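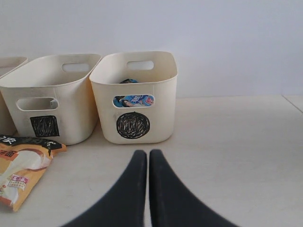

Figure 1. Wrist camera view of the square bin and the circle bin, with a snack bag on the table.

Putting the Groceries Away: Teaching an Arm to Sort by Showing It
Final report, Spring project course, Polldale College

1. What we set out to do

When we picked this project in February we wanted something that anybody's grandmother would understand in one sentence, and we think we got there: groceries are on a table, and the arm puts them in the right bins. We drew a filled-in triangle, square and circle on three identical plastic bins with a black marker. Cans and canisters go in the triangle, drink cartons go in the square, and anything soft (noodle packets, chip bags, crackers in a bag) goes in the circle.

We didn't want to write out the motions by hand. Last year's group in the Entwistle lab did that with wooden blocks, and their report (which is a very good one, and we leaned on it a lot!) spends most of its pages on corner cases. We wanted to drive the arm ourselves, by remote control, and record the joint positions and camera views while we did it, so that a model could learn from the recordings later on. This report covers the recording part and our first, rather modest, round of training.

2. Setup

The recording software is Selline, which our department already had running on the lab computer. It saves the camera streams along with the arm's joint angles and the gripper opening, and it lets you throw away a take with one key, a feature we came to love dearly. For driving, we used a small hand-moved copy of the arm clamped to a second desk. You move the copy and the real one follows. Squeezing the handle closes the gripper.

We had two kinds of camera view to work with, one from the wrist and one from the side of the room. The bins stay in the same order for every take, triangle, square, circle from left to right, because mixing up the order was a second project all by itself and we had to be sensible. The groceries we shuffled as much as we could. We laid cartons on their sides, leaned packets against things, and turned labels to the table, since a real bag of shopping doesn't come out in neat rows either.

3. Learning to drive

We had badly underestimated how long it takes a person to get good at this. The first afternoon was a lot of laughing and a lot of knocked-over cans. Your hand wants to move the way it would if it were reaching for the can itself, and the gripper has only the two fingers, so you have to plan which sides you are going to pinch before you start coming down. The other thing is the wrist. If you come in tilted, you can still pick the item up, but then you arrive over the bin at a silly angle and have to fix it up there, with everything hanging in the air.

We ended up with a few house rules that we taped to the desk. Approach slowly and pause a moment above the item. Close the fingers fully before you lift. Lift high enough to clear the rim of the bin, then go across, then lower. Open the fingers inside the bin and come straight back up. It sounds fussy, but the takes look much more alike once everybody follows the same order, and alike is what you want when the model is trying to work out what you meant.

A crowded table was the hardest case for us. With things lying close together, the finger that goes in on the far side tends to push a neighbor along, and then you're chasing it.

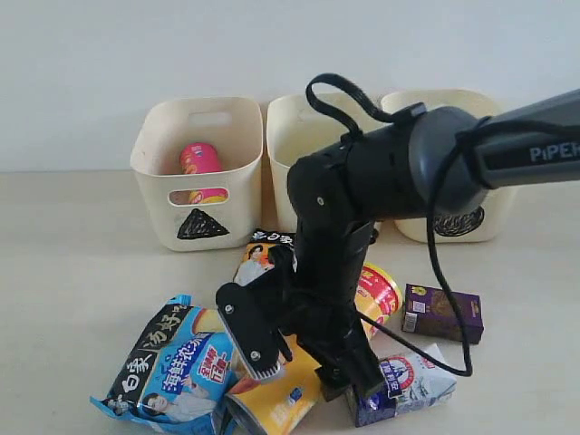
A classmate who read our midterm draft asked whether we shouldn't just spread the items out, if crowding was causing so much trouble, and get clean demonstrations first. That was a fair question and we argued over it through a whole lunch. In the end we did a bit of both: the early takes have more space between the items and the later ones are crowded. If we had the semester over again, we would probably follow that advice more faithfully and write down for each take which kind it was, which we only started doing in April.

4. Collecting the demonstrations

We kept 40 full demonstrations, where a full demonstration means that the table is cleared and everything is in its bin. We also threw away 21. Most of those were dropped items, a few were sorting mistakes (it is embarrassingly easy to carry a carton to the triangle when you are tired), and one was ruined when somebody's backpack strap caught the second desk.

Bags deserve their own paragraph. A can is the same shape every time you pick it up, but a bag folds and droops, and once it's up in the air it can cover the very marks you are steering by. From the side, you may lose most of a symbol behind a hanging corner. We learned to pinch bags close to one edge and to take our time over the bins. 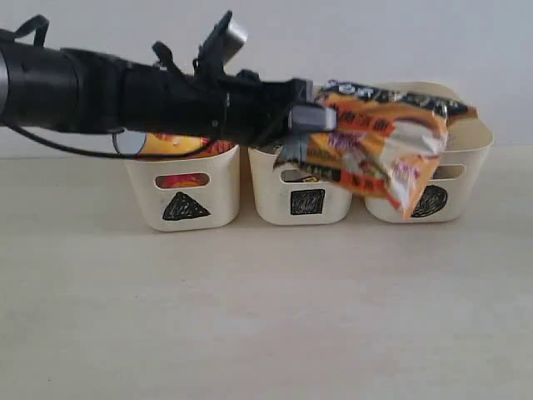

Figure 3. A bag held over the middle and right bins. The circle is partly covered.

Cartons turned into our favorites. Their flat sides suit the fingers very well, and the only real care needed is in letting go. Open the fingers too high and the carton tips over on the way down. Nothing bad comes of it, but it makes for a messy example, so we tried to lower each one well into the bin before letting go. The wrist camera was a great help with this, and the driver usually watched that view alone for the last part of the move.

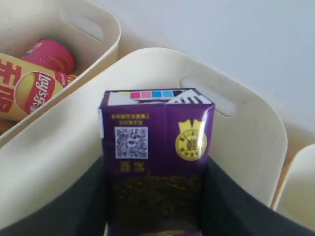

Wouldn't the model just learn to copy your hesitations, came a comment from the back row at our May presentation, if the driver stops above the bin to check the view every single time? Yes, to some extent, it does. Our trained arm pauses above the bins in a way that is very recognizably ours. We tried trimming the still parts out of the recordings, and the motion became smoother, but the releases got sloppier. We left the pauses in for the version we handed over.

5. First training results

We trained on the lab computer overnight. The model picks up cartons and cans fairly dependably when they have some space around them. Soft packets are hit and miss, and crowded tables are still mostly a miss. One run stopped after 800 steps because the disk was full, so please check the disk before you go home!

6. For the next group

The Skunley robotics club has asked to use our recordings, and we are very happy about that. The takes and the taped-up house rules are in the project folder in Entwistle, together with a short note on starting Selline. Please keep the marker in the drawer with the bins. The symbols rub off a little with handling, and we touched them up more than once.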